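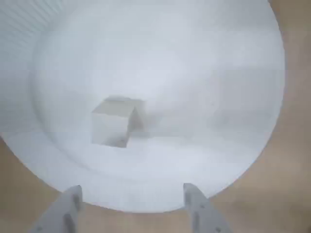 Skodbridge will change how it tests glazed tableware for surface wear starting in April, the town's consumer standards office said in a notice to retailers. The new procedure applies to plates, shallow bowls and serving dishes sold under store labels. White pieces with a gently curved rim, where faint gray mottling and smudges are easy to spot against the pale surface, will be inspected under diffuse light before any abrasion test begins. Colored and patterned pieces will go straight to the abrasion stage.

The current method dates from a period when most tableware sold in the town came from a single supplier, Flestau. It calls for 400 strokes with a weighted pad, followed by a visual check. Under the revised method the stroke count stays the same, but the check is replaced by a gloss reading taken at three points: the center, the midpoint and the inner edge of the rim. A piece passes if it keeps at least 70 percent of its starting gloss at each point.

The office reviewed 2,019 test records before drafting the change. In 331 of them, two inspectors had reached different results on the same piece.

"Most of the disagreements were over gray marks left by cutlery," said Mwanahawa Makori, who led the review. "Some of those marks are metal deposits that come off with a mild acid cleaner. The glaze underneath is intact. The old procedure recorded them as wear."

Deposits will now be removed before the reading is taken, and the cleaning step must be noted on the test sheet.

Kimaro, which supplies two of the town's store labels, asked for a longer transition period. The office declined, but stock already in warehouses may be sold under existing certificates — provided the batch number is printed on the carton.

Testing will be done at the Vunduslow laboratory, where technician Chepkoech Koech is preparing the reference tiles used to calibrate the gloss meters. Fees are unchanged. Retailers can request the revised test sheet from the office's front desk.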